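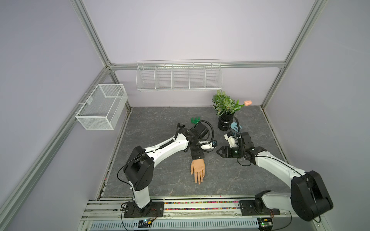 대리석 무늬는 어떻게 생길까?

대리석은 처음부터 대리석이 아니었어요. 먼 옛날 바다에 살던 조개와 산호가 죽으면 껍데기가 바닥에 쌓입니다. 이것이 오랫동안 눌려 굳으면 석회암이 돼요. 석회암이 땅속 깊은 곳에서 뜨거운 열과 큰 압력을 받으면 알갱이가 다시 자라면서 서로 꽉 맞물립니다. 이렇게 바뀐 돌이 대리석이에요.

순수한 대리석은 흰색입니다. 하지만 석회암에는 진흙이나 모래 같은 다른 물질이 섞여 있을 때가 많아요. 이런 물질이 열과 압력을 받아 띠나 줄 모양으로 남으면 무늬가 됩니다.
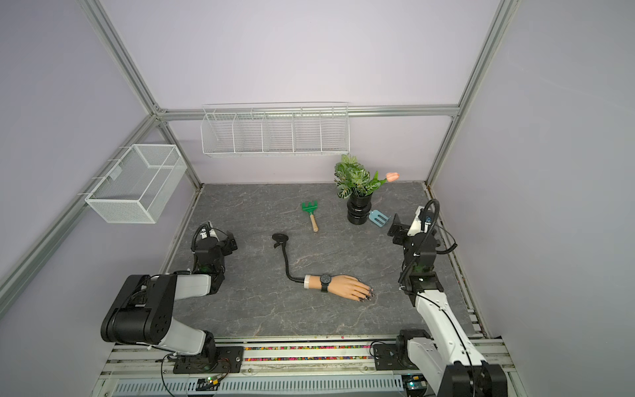

회색 바탕에 희고 어두운 줄이 섞인 대리석 무늬.

색깔은 무엇이 섞였는지에 따라 달라져요.

철 성분: 붉은색, 노란색, 주황색
탄소 성분: 회색, 검은색
사문석: 초록색

돌에 금이 가고 그 틈을 다른 광물이 채우면 가느다란 줄이 생기기도 합니다.

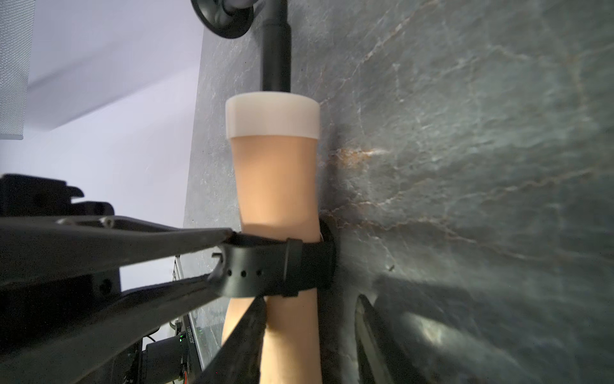
짙은 회색 돌 표면의 가는 줄. 주황빛을 띤 줄도 있다.

대리석 캐기

대리석을 캐는 곳을 채석장이라고 해요. 두세트 채석장은 깊이가 약 68미터입니다. 여기서는 다이아몬드 조각이 박힌 쇠줄로 돌을 네모나게 잘라 내요. 자른 돌은 얇은 판으로 켜서 표면을 갈아 윤을 냅니다.

대리석은 산에 약해요. 대리석 조각에 식초를 두 방울 떨어뜨리면 작은 거품이 올라옵니다. 거품 속에는 이산화탄소가 들어 있어요. 그래서 대리석 위에 레몬즙을 흘리면 바로 닦아야 합니다. 오래 두면 그 자리의 윤기가 사라져요.

무늬가 있다고 모두 진짜 대리석은 아니에요. 도자기 타일이나 플라스틱 판에 무늬를 인쇄한 것도 많습니다.
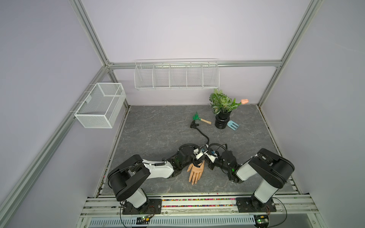
엘스 미힐스: 우리 반에서는 돌 조각 다섯 개에 식초를 떨어뜨려 봤어요. 화강암에서는 거품이 안 났는데 석회암에서는 났어요. 그럼 거품만 보고는 석회암인지 대리석인지 알 수 없는 건가요?

답글: 네, 둘은 주된 성분이 같아서 모두 거품이 나요. 돋보기로 알갱이를 살펴보세요. 대리석에서는 반짝이는 알갱이가 맞물려 있는 모습을 볼 수 있어요.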